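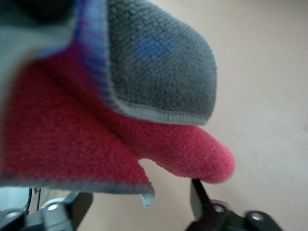 Gallery supplement, page 17

Plamedholm Handling Laboratory
Gripper comparison on soft goods: picture page

The laboratory has published this page to accompany its comparison of parallel grippers for the handling of folded textiles. The comparison was carried out under the direction of Dineo Naidoo for the Chauke textile care programme, which is concerned with the sorting and folding of small household items after laundering. The full report, with tables of results for each gripper and each cloth, is issued separately to programme partners.

Visitors to the laboratory have often asked to see the work from the position of the gripper itself. The view at the head of the page comes from the small camera at the wrist, the same one from which the controller takes its images while a cloth is being approached and handled.

The picture

Wrist camera view, layered textile. Two black fingers stand beneath a folded piece with a grey, looped upper face and a red-pink fleece below it. The pale ribbed hem along the rounded fold is the feature the edge-finding software is asked to locate.

At this distance the cloth takes up most of the view, and the fingers appear only along the bottom. The blurred blue and violet edging at the left is of interest to the camera group, as a bright border out of focus is a severe test of any method that relies on sharp edges.

Notes to the picture

Choice of cloth. Items with two or more layers were given a section of their own in the comparison. A single sheet of cotton presents one edge to the gripper. A stitched piece with a knitted face and a fleece beneath may present several, and they do not always lie together. Operators were asked to record which layer had been taken hold of on each attempt, and an attempt on which only one layer was held was entered as partial.

Grippers. Two designs were compared. The Pomolell has flat finger plates and a short stroke. The Trimolix has a longer stroke and allows the closing force to be set in smaller steps. Both were fitted to the same arm and run from the same controller, so that the approach speed and the path of the wrist were unchanged between one series and the next. Finger plates were wiped down between series and inspected for lint, which had been found in earlier work to alter the grip on brushed fabrics.

Attempts. The layered section comprised 151 attempts. Each series was limited to 30 attempts, after which the cloth was shaken out and laid again by hand. Six attempts were set aside owing to a fault in the image log and are not included in the published tables.

Camera. The wrist camera was kept at one fixed focus throughout. The camera group had proposed a second position, further back from the fingers, and a short trial of this was made. The closer position was retained for the main work: it shows weave and pile in useful detail, at the cost of some blur in the parts of the cloth that come nearest to it. Colour was recorded but was not used in the control of the gripper.

Lighting. A plain, light background was specified for all series. Even lighting makes the gap between a hanging flap and the rest of the cloth easier to separate, and such gaps were marked by hand in the reference set. Shadowed creases between layers were also marked, under a different heading.

Findings in short

On single-layer cotton there was little to choose between the two grippers. On layered pieces the Trimolix held both layers more often, and the operators preferred its finer control of force when working close to a bound hem. The Pomolell was quicker to close and simpler to service. The laboratory makes no general recommendation, and partners are advised to consult the tables for the cloths nearest to their own.

Further series are planned for April, when towelling and quilted items will be added. The same arm and controller will be used.

Use of the picture

The picture may be reproduced for teaching and for internal reports, provided that the Plamedholm Handling Laboratory is named as the source. Requests for larger copies, or for the reference markings made on the series, should be sent in writing to the laboratory office and marked for the attention of Dineo Naidoo.

Page issued 22 March 2022

Back to gallery index
Next: page 18, controller settings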